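Progress report to the Dumitrescu Fund, 9 Jul 2023
Prepared by Binta Chukwu, Jellcombe Return Monitoring Project

You asked for a plain account of where the return program stands and whether the second payment should go ahead. My short answer is that our monitoring work is on track and the returns themselves are not.

**Numbers**

The two governments signed for 500 families to go back to the Inutine valley by the end of August. The ministry's latest bulletin says 403 have "completed the process." I would be careful with that figure. Completing the process means that a family has been interviewed and has signed the form. It doesn't mean that they crossed the river, and it says nothing about whether they stayed. Our own team has been able to confirm 60 families living at an address on the Inutine side. There may be others we haven't reached, but I can't close a gap of that size with optimism, and I would ask the Fund not to quote the ministry's number in its newsletter.

**Household kits**

The kit line is spent in full. Bedding, cooking sets and basins were bought through Zerero under the contract you approved, and the receipts are in Annex B. Delivery was late by one week. 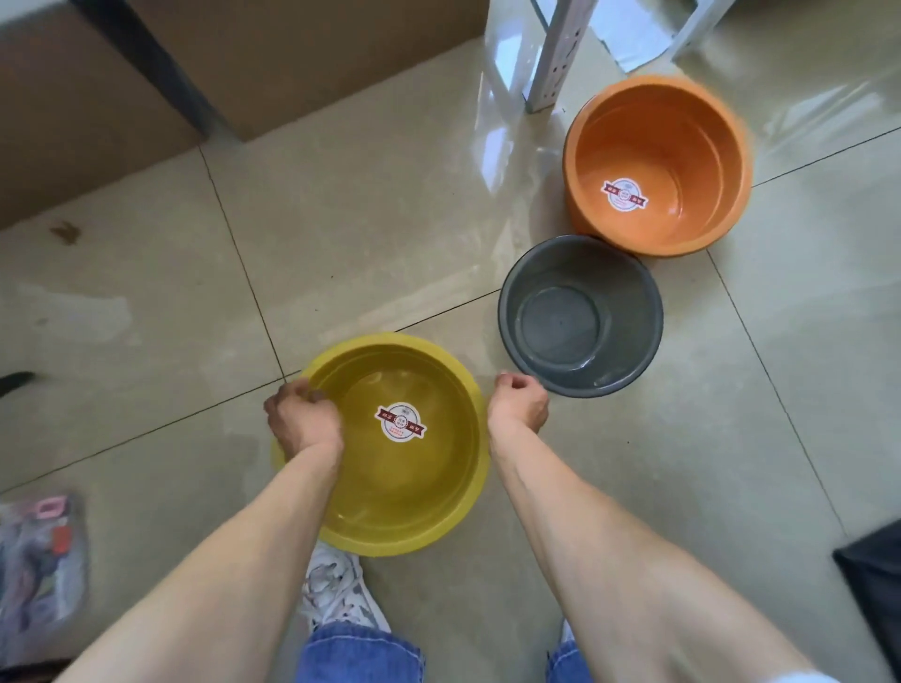 *Household kits: yellow plastic basin*

I don't want to make too much of the kits. They are the easiest thing to report and the least useful sign of whether people are safe. Several families told us they signed the form partly to get one, and I believe them. We raised this with the ministry in writing and asked that kits be given out whether or not a family agrees to return. We have had an acknowledgment and no answer.

**Is it voluntary?**

On paper, yes. The form is in both languages and there is a box to tick. In practice the interviews at Jellcombe are held with a district officer in the room, and our monitors have been asked to wait outside on 2 occasions. Both times the reason given was lack of space. Food rations at the camp were also cut in the same month that the return forms went out. The ministry calls this a budget matter. It may be, but I have asked to see the budget and it hasn't been shared.
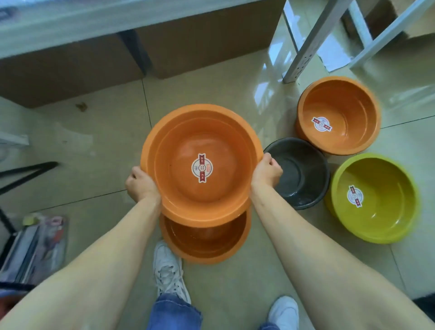 The land question is worse. The agreement promises that returning families will get back "their former plots or equal land." So far we have seen title papers for very few of them, and those we did see were one-year permits with no right to renew. A family that leaves the camp gives up its camp registration on the same day. If the permit lapses, they have neither. I have yet to hear anyone on the joint commission explain what happens then.

**What we did**

- Hired and trained four monitors, all in post.
- Held home visits on the Inutine side. Access to the northern villages is still refused.
- Sent the commission three written queries. One was answered, in part.

**Spending**

We are slightly under on travel, mostly from the refused visits, and over on translation. I would like to move the travel balance across to cover it - the table is in Annex A.

**What I recommend**

Release the second payment for monitoring and hold the part marked for return support until the commission agrees to private interviews and puts the land terms in writing. I know the Fund would prefer to keep the two together. My view is that paying for both now would be read as approval of the pace, and the pace is set by the August deadline and very little else.

The next visit to the northern villages has been requested. I will write again when we have a reply.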